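About Hegyi

Recording robot work, slowly, in one building
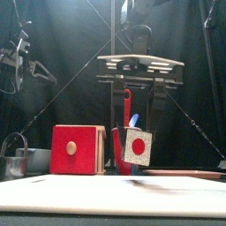

Hegyi records people driving robot arms through ordinary small jobs, and sells or lends the recordings to groups that train models on them. We have been doing it long enough to distrust most of what gets said about this trade, including some of what we used to say ourselves. Our old website promised "human-level dexterity at scale." We took that down. What we sell is a few minutes at a time of a person trying to lift a utensil by its handle out of a red cup while a speckled cube stands in the way, with a second arm off to the side, and a written note on how the attempt went. Whether a model learns anything from it is a separate question, and we try to keep it separate.

What we do

A customer comes to us with a task, or more often with a slide that has the word "kitchen" on it. We spend the first week or so turning that into something an operator can be asked to do. "Tidy the table" is no use to us. "Take the utensil out of the cup and put it in the tray" is closer, and even then there will be an argument over what counts as in the tray if the handle is sticking out over the side. We write those arguments down and send them to the customer before recording starts. Some customers find this tiresome. The ones who have trained a model before usually don't.

Then we record. Operators work in two-hour blocks with a real break between them. Every attempt is kept, good or bad, and gets a label from the operator and a second label from somebody who wasn't in the room. When the two labels disagree we keep both. We used to have a supervisor pick the winner, until we noticed that he nearly always picked "success."

How the company started

Benedikt Fuchs founded Hegyi after leaving a packaging automation job in which he had spent four years being told that the learning system would be ready by January. He rented the ground floor of the old Flostau building, bought two arms, and recorded the first batch himself, mostly at night. It was not a good batch. He wore the same habits into every attempt – coming in from the same side, pausing at the same height – and the group that trained on it got a robot that paused too. We still have those recordings and we show them to new hires on their first morning.

There are 16 of us now. Most are operators. Two people keep the rigs running, and one person does nothing but read notes and complain about them, a job we should have created sooner.

What we are wary of

Hours. The field likes to count hours of data, and buyers ask us for the number before they ask anything else. We can produce hours very cheaply by having a tired person repeat an easy grasp all afternoon. We would rather talk about how many different starting layouts are in a set, and how far apart they really are. Sliding a cup over by the width of a thumb and calling it a new layout is common practice. We don't bill for it.

Success rates. On a project we called Stestinance, the customer's first trained model did well on 20 test runs and the news went out to investors the same week. We asked them to run it again with the lights changed and the objects rearranged. The result was much worse, and relations were cool for a while. They did come back, to their credit, and bought fewer recordings with more variation in them.

The word "general." We have not seen a general anything. We have seen systems that do a task well on the table where they learned it, and less well on the next table over. Maybe more data fixes that. People we respect think so. We are happy to be paid to help find out, but we won't put it in a brochure.

Ourselves, too. A company that sells examples will always be inclined to think that more examples are needed. Keep that in mind when you read anything on this page.

A project that went badly

Wastach was supposed to be a large set of drawer and container tasks. We agreed to a fixed price and a deadline that we knew was tight. By the middle of it operators were skipping the notes field, and when we checked a sample, 69 attempts were marked as complete with nothing written at all. We couldn't say which ones were clean. We threw out that part of the set, told the customer, and recorded it over at our own cost. Since then the recording software won't move on to the next attempt until something is typed in the box. Operators can still type a single letter, and a few of them do, and they get asked about it.

Working here

We hire operators who have done careful manual work of some kind. Former dental technicians have been good. So was a man who repaired accordions. Experience with video games matters less than applicants tend to think. You will be paid by the hour and never by the attempt, and the rate is the same on Saturday, when we run a half day for anyone who wants it. New people spend two weeks without adding anything to a customer's set.

If you would like to see a session before applying, write to us and ask. Most of a session is resetting the table.

Working with us

Send a task description, the plainer the better, along with what you plan to test the model on. If you have no plan for the test we will ask for one before we give you a price. We'll provide a small trial set first, with the failed attempts included, and you should try to train on it before ordering more. A fair number of customers stop at that point. We don't chase them.

Visits are by appointment, through the side door of the Flostau building. The bell at the front has not worked since we moved in.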